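Prumis Audio Archive, workshop notebook
July 19, 2026. Entry by Humaira Hashmi 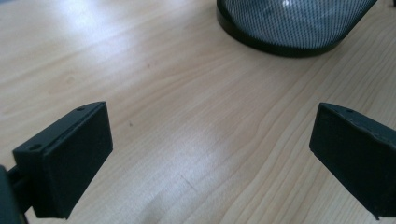

Subject: duplicate album entries following the Karaki import.

The Karaki collection was transferred to the main library server in January. Since then the catalog has listed 18 albums twice. The audio files themselves are not duplicated. Each affected album is a two-disc set, and the software is treating disc 1 and disc 2 as separate releases.

Ziad Nimri suggested checking the album artist field first. It is identical across both discs in every case examined. The disc number field is also filled in correctly. The difference is in the release date: disc 1 carries a full date and disc 2 carries the year only. The old ripping program, Fikent, appears to have taken the second disc's data from another source.

Test performed on a copy of the Trenach live set. The year alone was written to all tracks on both discs, and the folder was rescanned. The catalog still showed two entries. The cached record for the album was then cleared and the folder scanned again, after which a single entry appeared with both discs in the right order. Play counts were lost, and the cover art had to be assigned again by hand.

Loss of play counts is acceptable for the archive copy. It is not acceptable for the listening room server, where the monthly report depends on them. No changes are to be made on that machine until the counts have been exported.

Remaining work:
Export play counts from the listening room server (Nimri).
Correct the date field on the other affected sets, archive copy only (Hashmi).
Check whether the box sets with bonus discs show the same fault.

Original tags are saved as a text file in each album folder. Please do not delete these.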